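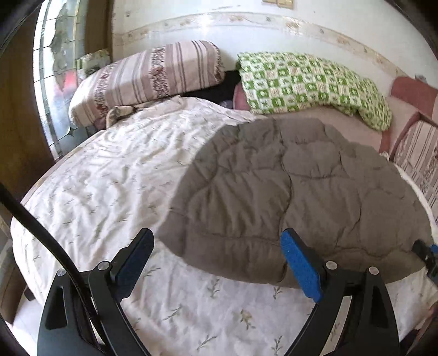
Does a down-filled quilt lose warmth if it is washed at home? Very little, provided all the detergent is rinsed out and the clusters are dried right through; most of the loss we have measured comes from residue and from clumps left damp in the corners.

Search the notebook Go

Workshop notebook
Tuesday, September 1, 2020
Filed under: Bedding and fillings > Wash trials

Carried on with the fill tests left over from the Aldale batch. The question is still the one at the top. Customers at Stangate ask it most weeks and the answer we give at the counter ought to have figures behind it.

Method as before. Loft is read in the clear cylinder with the light disc on top, after the sample has been shaken out and left overnight in the conditioning cupboard. Read at the disc edge, not the centre, as the centre sags when the fill is uneven. Take the reading only when the disc has stopped creeping. Last time two readings were taken too early and had to be struck out.

Wash settings: wool programme, cool, short spin, then a second full rinse with nothing in the drawer. Detergent was the plain liquid without enzymes. No softener in any run. The softener runs from spring were bad enough that I see no point in repeating them. The fill came out slick, stuck to itself in strings and never opened up properly in the dryer.

Sample A, Ino duck down, unwashed control. Cylinder reading unchanged from the last entry. Smell faint, normal for duck.

Sample B, same fill, one wash, two rinses. Dried on low with the felt balls. Loft slightly under the control but inside the scatter between repeat readings, so I am treating it as no change.

Sample C, same fill, one wash, single rinse. Clearly lower. Rinse water from a squeezed handful foamed when shaken in a jar. Put through two more rinses and dried again, it came back most of the way. I had expected this but had not seen it in the cylinder before.

Sample D, Bepari polyester hollow fibre, one wash, two rinses. Loft down a little and it stayed down after a second tumble. The fibre mats at the stitching lines and has to be teased out by hand. This is a different fault from the down clumping and should not go in the same column of the sheet. I have split the column.

Drying is still the slow part. Weighing is the only check I trust. The bag goes on the scale before washing and again during drying, and it stays in the dryer until the two weights agree. Feeling through the cover is no use. The shell is dry long before the middle of the chamber is, and a warm damp clump feels much the same as a dry one until it has cooled. Let the bag cool for 10 minutes before it goes on the scale, otherwise the needle drifts.

The scale itself: checked with the 300 g and 1000 g weights. Both read true. The pan had been knocked off its pin again, which explains the odd figure on the previous page. Figure crossed out, not corrected.

Shell fabric. The proofed cotton on the Aldale samples holds air when wet and floats like a bladder. Pressing it down from the closed end towards the open end of each channel lets the air out through the seam. Pressing in the middle just moves the bubble along. Front loader handles this better than the top loader, where the bag rode up against the lid and one side had barely been wetted.

Do not lift a wet quilt by one edge. The internal walls are only light tape and the full weight of water goes on the end stitches. Sample E went this way and is now only good for spare fill. Both arms underneath, or move it in the basin.

Storage. The compressed sample that has been in the vacuum bag since last October was opened today. First reading very poor. After a shake and a night in the cupboard I expect a better one, and will enter it here tomorrow under the same heading. The one kept loose in a cotton sack over the same period needs no recovery time at all.

Still to do:
Repeat C with hard water, the tap at Stangate being much harder than ours.
Get new felt balls, the old ones are shedding into the fill.
Ask Ino whether the duck down is washed before it reaches us and in what.
Relabel the cylinder. The scale has rubbed off below the halfway mark.

Counter wording for now: wash seldom, rinse twice, dry until the weight is back where it started. Air it between washes. Spot clean the cover if only the cover is marked, pushing the fill away from the patch first.

Recent entries
Feather quills through ticking: needle size and thread
Wool batting, second shrinkage run
Notes on box walls and sewn-through channels
Dryer thermostat check
Pillow fill, Bepari samples received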